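Massa de tarte que encolhe no forno, socorro
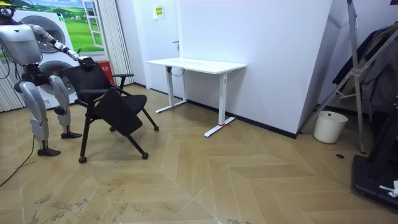 robô com a mão no topo da cadeira preta

zoi_galanis
24 de abril de 2025
Boas. Terceira tarte de limão este mês e a massa encolhe SEMPRE. Entra até à borda da forma, sai dois dedos abaixo e o recheio transborda. Receita: 200 g de farinha, 100 de manteiga fria, uma gema, água gelada. Forno a 180. Estendo, forro, pico com o garfo, forno logo. Feijões por cima. O que estou a fazer mal?

m.papadakis
Descanso. Estendes e metes logo no forno? Aí tens. Frigorífico, já forrada, no mínimo uma hora.

usman_j
+1 no frigorífico. E não estiques a massa para chegar aos cantos, deixa-a cair e empurra com o dedo. Se esticas ela volta para trás.

zoi_galanis
Ah. Estico, sim. Bastante até.

Lutier
Discordo da hora toda. Faço isto há 16 anos e congelo dez minutos, forma e tudo, direto do congelador para o forno. Nunca encolheu. A hora no frigorífico é coisa de livro.

m.papadakis
10 minutos congelam a manteiga, não relaxam o gluten. São coisas diferentes. Se a massa foi muito trabalhada encolhe na mesma.

Lutier
Então não trabalhes muito a massa... é tarte, não é pão

phyllis_g
Calma os dois. Zoi, quanta água levas? Isso ninguém perguntou. Água a mais = massa elástica = encolhe. Para essa farinha eu punha duas colheres de sopa, três se estiver mesmo a desfazer-se.

zoi_galanis
Umas cinco?? a olho. Com menos não me ligava, ficava em migalhas

phyllis_g
Migalhas é o que queres. Aperta na mão, se segura está boa. Junta com película aderente e deixa no frio que ela acaba de ligar sozinha.

usman_j
e que forma é? as antiaderentes lisas escorregam imenso, a parede desce toda. Eu unto só o fundo e deixo os lados sem nada

zoi_galanis
Antiaderente, fundo amovível. Comprei na Petridis, aquela loja de Nistdale que tem tudo ao monte. Lados lisos, sem ondinhas.

apostolos_z
Eu deixo a massa passar a borda e corto DEPOIS de cozida, com faca de serra, ainda morna. Encolha o que encolher, fica ao nível. Fica feio no forno e suja tudo mas resolve.

Lutier
Isso é batota haha

apostolos_z
Batota que se come

m.papadakis
É o que fazem em muita pastelaria. Mas mesmo assim descansem a massa por favor

phyllis_g
Cuidado com os feijões tb. Têm de chegar até acima, encostados à parede. Uma camada fininha no fundo não segura nada. E papel amarrotado primeiro, senão não entra nos cantos.

zoi_galanis
Tenho meio pacote de grão, só tapa o fundo. Pronto, estou a fazer tudo mal ao mesmo tempo

usman_j
arroz tb serve e é mais barato. Ou açucar, que depois ainda se usa em bolos, fica ligeiramente tostado e é ótimo

Lutier
Açúcar não, derrete e cola ao papel.

usman_j
a 180 nunca me derreteu, cerca de 50 minutos de forno e sai soltinho. Já a 200 não me metia nisso

Lutier
Se o forno for certo. O meu marca uma coisa e faz outra

zoi_galanis
Voltei. Fiz hoje: duas colheres e meia de água, descanso antes e depois de forrar, arroz até acima. Desceu só um bocadinho de um lado, o lado que remendei. O creme coube todo!! Usei a receita de limão do blogue Nisau mas pus menos açúcar, ficou ácida demais para o meu pai, para mim perfeita.

m.papadakis
Boa. O remendo cede sempre, cola com clara para a próxima.

Lutier
Agora tenta com o congelador e compara, a sério

phyllis_g
Zoi, mete aqui as quantidades do creme quando puderes? Tenho limões para despachar

zoi_galanis
Meto amanhã, o caderno ficou na cozinha e já estou deitada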